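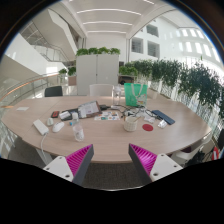 Tuesday, gone eleven at night

Should be asleep, am not asleep, have eaten toast twice. The allotment letter came! Plot at Brarkbridge, half size, the one by the bottom hedge, and mine from the first of next month if I sign the form and send the deposit. I've been on that list so long I'd stopped telling people I was on it. I read the letter standing up in the hall with my coat still on and one shoe off, and then rang Mum, who said "what will you do about slugs?" before she said well done.

So that was the morning. Went to work and got very little done. I had the seed catalogue open behind the invoices most of the afternoon and shut it every time someone walked past, like a teenager. I've settled on broad beans, chard, leeks, and those purple potatoes that go a horrible colour when you boil them. No courgettes. Everybody I know who grows courgettes spends August leaving them on doorsteps. (I'll grow one courgette plant. I know I will.)

After work I drove over to have a proper look before it got dark. February light is rotten for this sort of thing, everything looks drowned, but I wanted to stand on it. The gate has a combination lock and I hadn't been given the combination, so I hung about by the bins till a man with a wheelbarrow let me in. Cor Martens, plot next but one to mine, has had his for years and years and talks as if we'd been halfway through a conversation already. He said the last tenant on mine had put carpet down to kill the weeds and then left it there, and the weeds had come up through it, and now it's all knitted together and you can't lift either. I went and pulled at a corner. He's right. It's like trying to take up a lawn. Brown swirly pattern, pub sort of carpet, with couch grass growing out of the swirls.

Still! There's a water butt, and a shed, or three sides and most of the roof of a shed. There's a row of something that might be raspberries. Cor says they're raspberries, then he said they might be the other thing, and then he went off to see to his leeks and never told me what the other thing was. There's a gooseberry that's definitely a gooseberry because it got me through my glove.

I paced it out, badly, stepping over the carpet, and drew it on the back of the letter when I got back to the car. Beds down the long side, path up the middle, compost at the hedge end where the ground dips. Then I drew it again with the path down the side, and I liked that better, then worried about reaching across. I've got four drawings now and they're all on the fridge. I'd quite like somebody to come in and just tell me.

Money, since I'm meant to be writing it down this year. There's 715 pounds in the garden pot, which was supposed to be for the back fence, and the fence can lean for another summer as far as I'm concerned. I priced up a new shed on the Ravn website for a laugh. 1,524 pounds for the one I liked! For a shed! It had a little porch, I grant you. The cheapest one that would fit was 179 and looked like something you'd keep a bicycle in if you didn't much care for the bicycle. So I'll mend what's there. Dad's got felt left over from the garage and he's been looking for a reason to get up a ladder, and Mum's been looking for reasons to keep him off one, so that'll be a cheerful weekend for all of us.

Tools I've mostly got. The fork with the bent tine, the good spade, and Gran's hoe with the handle worn thin where her hands went. I'd like that to be the first thing that goes over there. Silly, but there it is. She'd have had that carpet up in a morning and been rude about it the whole time.

Rang Sławomir after tea because he had the allotment at Wundov before they moved and he knows things. I meant to ask about the carpet and we ended up on rhubarb for half an hour. He's splitting his crown next week and I can have a piece, and I mustn't pick any the first year, and he made me promise, he made me say it back to him. He also says don't dig it all over at once. Clear one bed, plant the one bed, cover the rest, and don't look at the rest. He knows me far too well. I'd already decided to dig the whole thing over by Easter, and I didn't tell him that, and he said "you were going to dig the whole thing, weren't you."

About the carpet he said a sharp knife, strips, and someone younger. I'm going to ask the nephews. I can pay them in chips.

Must remember: form, cheque (they want an actual cheque, where is the chequebook, have I even got one any more), ask for the gate combination, find the kneeling pad, ask whether you can have a bonfire or if it's one of those places where you can't. Also seed potatoes before they sell out in the shop by the station. They had a few bags left on Saturday and I walked straight past them feeling sorry for myself, three days too early to know any better. The beans could go in pots on the windowsill now if I move the ironing.

It's raining again, I can hear it in the gutter. I keep thinking of it falling on that horrible carpet. Ought to have put a bucket under the gap in the shed roof, there was a chair in there that looked perfectly good.

Right, teeth, bed. Signing the form first, before I lose the pen.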